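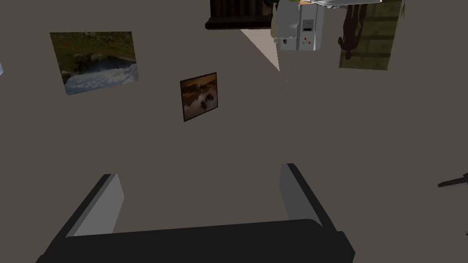 The Wall Comes Last

September 25, 2022

Most people who move into a rental in Brillville live with bare walls for the first year. The lease is part of it. The standard form used by the bigger landlords in town allows small nails but charges for anything larger, and tenants tend to read that as a ban on everything.

The town has 905 rental units, most of them in the old mill blocks along Vadum Street. The walls there are plaster over brick, and they are hard on anyone with a hammer. A nail driven straight in will often bend or bring down a chip the size of a quarter. Drill first, with a narrow masonry bit, and the hole stays clean.

Drinico, the frame shop at the bottom of the street, has been giving that advice for years. In September it started a free evening class on hanging pictures, and the first one filled up. People brought frames that had been leaning behind a couch or sitting in a closet since they moved.

The class starts with height. The shop teaches a center line just under five feet from the floor, a little lower over a couch or bed. Most people hang too high, and a picture that sits near the ceiling looks lost from a chair. Two frames side by side should be treated as one object, with a gap of 2 inches between them and the middle of the pair on the center line.

Weight is next. A bathroom scale works for anything large. Small frames under 7 pounds can go on a single hook. Heavier ones get two hooks set apart, which also keeps them from tipping when a door slams. Wire stretches over time – the shop replaces a lot of it – and old cord should be thrown out.

Adhesive strips come up every session. They hold well on smooth paint and poorly on anything textured, and the mill blocks were painted with a sand finish in the renovation. Tenants in the newer Salian building have better luck with them.

Cost keeps some people away from framing. A custom job at Drinico can run up to $600 with museum glass, though the shop keeps a bin of secondhand frames by the door and will cut a mat to fit while the customer waits.

Bring a tape measure, a pencil and the picture to the next class. The shop has drills to lend, and they can go home overnight with a deposit.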